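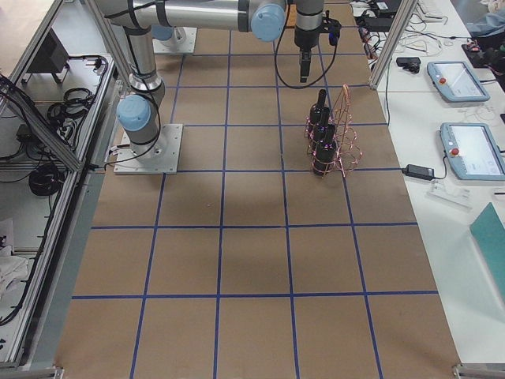

## Février - préparation du budget poste bimanuel

Objet : fixer la liste d'achats pour le poste à deux bras avant l'envoi de la demande à Breltthorpe. Repris la liste de Hüsnü Tokgöz, rayé les doublons, ajouté ce qui manquait côté câblage. Les prix du gros matériel ne sont pas encore confirmés, seules les lignes avec un devis en main portent un montant.

État de départ : deux bras sur platines carrées, table couverte de kraft, quadrillage au ruban bleu. Les pupitres traînent sur la partie blanche à droite avec les câbles et une alimentation au bord du papier. On garde les bras, les platines et le châssis en profilé. Tout le reste est discutable.

### Pinces

La pince parallèle noire convient pour le plateau et pour la prise du porte-bouteilles par l'anse, à condition de descendre à la verticale. Pour prendre une bouteille par le col dans le porte-bouteilles en cuivre, les doigts d'origine sont trop raides et trop lisses. Hüsnü veut des doigts garnis, je préfère des mors interchangeables avec insert caoutchouc. On demande les deux au chiffrage.

- Fleneck, pince parallèle identique à celle en place : devis demandé, pas de réponse. Délai à faire préciser par écrit.
- Fleneck, jeu de mors interchangeables : 208 € le jeu. Prendre deux jeux si la seconde pince est acceptée, un seul sinon.
- Bride d'adaptation : à usiner chez nous. Ne pas acheter.

Point à vérifier avant commande : le diamètre de centrage de la bride. La fiche donne une valeur, le plan de l'adaptateur en donne une autre. Mesurer au pied à coulisse et noter le résultat dans la fiche du bras.

### Table et quadrillage

Le kraft et le ruban ont servi à démarrer vite et pour pas cher. Le ruban se décolle aux croisements et les cellules ne sont carrées qu'à l'œil. Pour comparer des poses d'un mois sur l'autre il faut un repère qui ne bouge pas.

Deux solutions :

1. Panneau stratifié mat, grille gravée, perçage pour les platines. Valente propose 400 € posé, hors reprise des fixations.
2. Refaire le papier avec un gabarit, ruban neuf, contrôle à la règle. Coût négligeable, à recommencer après chaque essai salissant.

Je mets la solution 1 dans la demande, la 2 en repli. Teinte à garder proche du brun actuel : les réglages d'exposition des caméras ont été faits dessus et je n'ai pas envie de les reprendre. Pas de surface brillante. Les bouteilles sombres et le tube du bras donnent déjà assez de reflets.

Pas de grille : on garde le pas actuel, à relever proprement avant d'envoyer le plan à Valente. Hüsnü demandait plus fin. Refusé pour l'instant, les fichiers de positions existants sont tous écrits sur la grille présente.

### Câblage sur les bras

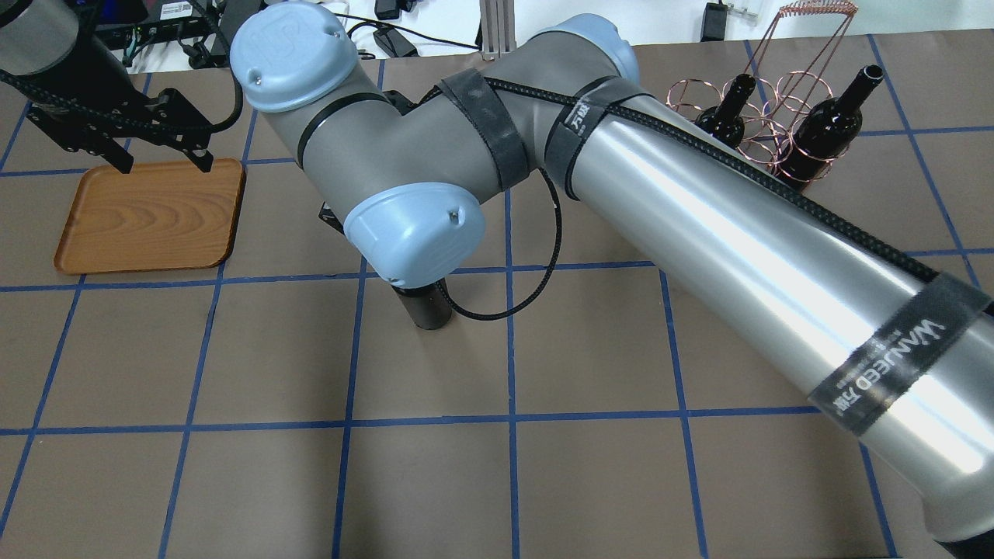

*Bras côté coude, câble tressé tenu par sangles auto-agrippantes. Pince du second bras au-dessus du plateau en bois.*

Le câble est plaqué contre le tube par des sangles auto-agrippantes (WANJEED lisible sur celle du bas). Ça tient, mais rien n'empêche la sangle de glisser le long du tube, et la boucle entre avant-bras et poignet reste libre. Risque principal : accrochage dans les fils du porte-bouteilles quand les deux bras travaillent dans la même zone.

À chiffrer chez Olska :

- gaine souple fendue, diamètre intérieur 16 mm, au mètre ;
- colliers à embase pour tube rond, avec patin antidérapant ;
- un guide pivotant au coude et un au poignet, par bras.

Ne pas commander la gaine avant d'avoir essayé un échantillon sur le poignet. Une gaine trop rigide reporte l'effort sur le connecteur de la pince, et un connecteur coûte plus cher que la gaine. Laisser une boucle de service au poignet, longueur à régler bras en butée, et la noter au marqueur sur la gaine.

En attendant : on garde les sangles, on trace un repère de chaque côté, on regarde en fin de journée si elles ont bougé.

### Pupitres et alimentation

Les pupitres n'ont pas de support. Conséquence directe : l'arrêt d'urgence n'est jamais deux fois au même endroit. Je veux deux berceaux fixés au châssis, bouton rouge accessible de la main gauche sans passer au-dessus de la table. Profilé en stock, visserie en stock, il ne manque que les berceaux. Hüsnü les imprime, on ne chiffre que la matière.

Pour l'alimentation, remplacer les blocs posés en vrac par une goulotte et une barre de prises vissée sous le rebord. Séparer puissance et signal. Prévoir des étiquettes aux deux extrémités de chaque câble, même nomenclature que l'armoire. Enveloppe de 300 € pour tout ce chapitre, fournisseur au choix.

### Récapitulatif provisoire

| Poste | Fournisseur | Montant | État |
|---|---|---|---|
| Jeu de mors | Fleneck | 208 € | devis reçu |
| Pince parallèle | Fleneck | à venir | relancer |
| Panneau gravé | Valente | 400 € | devis reçu, fixations à ajouter |
| Gaine, colliers, guides | Olska | à venir | échantillon d'abord |
| Goulotte, prises, étiquettes | libre | 300 € | enveloppe |
| Berceaux pupitres | interne | matière seule | Hüsnü |

Priorité si Breltthorpe coupe dans la demande : alimentation et berceaux, puis câblage, puis mors. Le panneau passe après. La seconde pince en dernier, les essais à deux bras peuvent continuer avec un bras en simple butée, c'est laid mais utilisable.

### Reste à faire

- [ ] Relancer Fleneck, demander le délai et le prix de la pince seule, sans contrôleur.
- [ ] Mesurer la bride, corriger la fiche.
- [ ] Relever le pas de grille et les entraxes des platines pour Valente.
- [ ] Demander à Olska un échantillon de gaine et le rayon de courbure minimal.
- [ ] Faire valider par Hüsnü la position des berceaux avant impression.
- [ ] Vérifier que la reprise des fixations n'oblige pas à refaire le calibrage des bases. Si oui, compter le temps dans la demande.

Question ouverte : est-ce qu'on met un consommable « objets » au budget ? Bouteilles, porte-bouteilles et plateau sont passés jusqu'ici en petites fournitures. Si on casse une bouteille par campagne ça reste invisible. Si on change de porte-bouteilles il faut refaire les prises, et là c'est du temps, pas du matériel. Hüsnü pense qu'il faut un porte-bouteilles de rechange du même modèle. D'accord sur le principe, référence à retrouver.

Ajout 17 h : Valente confirme que le perçage des platines est compris, mais demande un plan coté. Plan à faire une fois les entraxes relevés.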